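July, open day notes. Writing this at 5:40 pm before I forget it all, will tidy later (won't).

**Who was on**
- Me – arm demo, talking
- Tamsin McPhee – door, sign-in, route round the building
- Ekrem – laptop, logs, hand near the stop
- Murray Lowther + Brodie and Bevan in the first group, they were early

Sign-in sheet says 113. We had planned for 200 and printed 200 handouts, so there's a stack left over. Keep them, nothing in them is dated except the back page.

**Morning**

Powered up 8:15. Homing fine on the second try. First try faulted on joint 4, same message as last month, cleared it and carried on. Ekrem wrote down the code, it's in the Tudico log. Needs a proper look before anybody books another demo. Don't just clear it again.

Ran the short routine first: reach, open, close, back to park. Then the long one. Speed at 30 percent for the first group and people thought it was broken. Put it up to 50 after that, much better, still slow enough that nobody flinched. Brodie asked why it stops before it grips. Good question, I said it's checking, which is half true – the pause is left over from the Shehata tests and I never took it out. Take it out.

Bevan wanted to know if it could open a jar. Said no. Murray said neither can he.

**Gripper**

Fingers held up. Re-zeroed at lunch anyway. Closing force felt a bit low on the soft parts by the afternoon, foam block slipped twice in the 2 pm run. Pads look worn to me, Ekrem thinks it's the setting. Swap pads first, cheaper to rule out. Jesilen pads are in the second drawer, only one set left, need to reorder.

Log count: 74 full cycles over the day, three stops. Two of those were me pressing pause to answer a question. The third was the vision node hanging at 1:20, restarted it, back in under a minute. I talked about safety distance while it came back and I think that went over OK.

**Talk**

Too long. First version 14 min, people shifting from foot to foot. Cut the history part completely by the third group and went straight to the arm moving, then explained after. Do it that way round next time. Also stop saying "end effector" to people who came in off the street. Say hand, or gripper.

Questions that kept coming up:
- how much does it cost (have an answer ready!)
- does it learn by itself
- what happens if someone walks into it
- can my kid do this as a job

Need a one-page answer to the third one. Tamsin offered to draft it, I'll check the numbers.

**Plorari people**

Two of them came in the afternoon group, stayed on after. Interested in the wide reach poses more than the gripping. They want to see it work at floor level as well as at table height, which we haven't tried with the cable routed the way it is now. Told them I'd run a few poses and send the joint values.

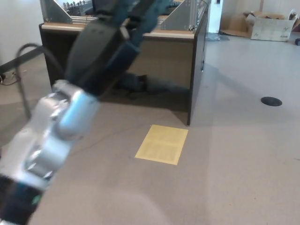

Said end of the month, which is tight but ok if the joint 4 thing turns out to be small. If it's not small I'll tell them early. They also asked for payload at full stretch and I gave the number from the data sheet, said clearly that we hadn't measured it ourselves. Should measure it.

**To do**
- joint 4 fault, look up code properly (Ekrem)
- swap gripper pads, rerun foam block x20
- remove Shehata pause
- vision node – find out why it hung, memroy?
- floor-level poses, write down which ones are near limits
- talk down to 6 min
- safety sheet (Tamsin, then me)
- thank-you note to Murray, he sent half of the afternoon group our way

Parked and powered down 5:25. Brakes checked. Laptop is charging in the office, log copied accross to the shared drive but not sorted yet.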